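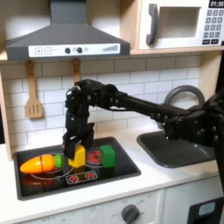 Plavel opens Rarnby play kitchen room to families

FOR IMMEDIATE RELEASE

Plavel will open its second play room this fall, with toy kitchens, dress-up and a reading corner. Free for kids under six – grown ups too. Room for 52 at a time, so sign up early.

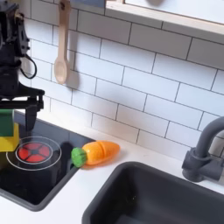 RARNBY, Sep 9, 2020 – Doors open in November. "We had 300 families on the waiting list," said Pendo Mfinanga, director. "They wanted pretend cooking. Lots of it."

Minja is paying the rent for 2 years. Toy donations welcome, clean and in one peice please. No batteries.

Sign up at the front desk or by phone. Press contact: Virgilio Aquino, Plavel.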